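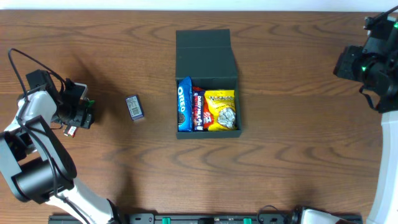
The **Likeno 2** is a tabletop robot kit with two arms, made by Dirkell and sold mainly to packaging firms, trade schools and small research labs. It is built for light packing work, such as placing snacks, cartons and other small goods into gift boxes. The kit was designed by Frans Timmermans and replaced an earlier model, the Likeno, that had only one arm.

## Design

Each arm has seven joints and ends in a two-finger gripper. The arms can be run on their own or as a pair, with one arm steadying a box while the other fills it. Both are controlled from a single computer, which the buyer has to supply.

The maximum reach of each arm is 600 millimeters. Dirkell sells spare fingers in sets, and owners can swap them with a hex key. The software comes with ready-made routines for picking, placing and closing a hinged lid – the last of these was added in an update released in February, after requests from gift box packers.

## Packing service

Buyers who don't want to set up their own routines can pay for a service called Zoton. The customer mails in samples of the goods and the box, and Dirkell staff record the packing task by guiding the arms by hand. The finished routine is then sent back as a file. Mixed boxes, in which wrapped bars, upright packages and soft bags share one compartment, are priced higher than boxes with a single type of item.

Routines are tied to the box they were recorded with. A change in box size means a new recording, although a change of color or print usually does not.

## Reception

A review by Colin Bramwell, published in the trade newsletter *Lindqvist* on January 5, 2020, praised the quiet motors and the clear manual. Bramwell ran 731 packing cycles over the test period and found that cartons and stiff wrappers gave the least trouble. Soft bags were harder, and he advised turning down the grip force before handling them. He also complained about the length of the power cables and the price of spare fingers.

Dirkell later began offering longer cables as a paid option. The price of the fingers was left unchanged.

## See also

- Collaborative robot
- Pick-and-place machine
- Robot end effector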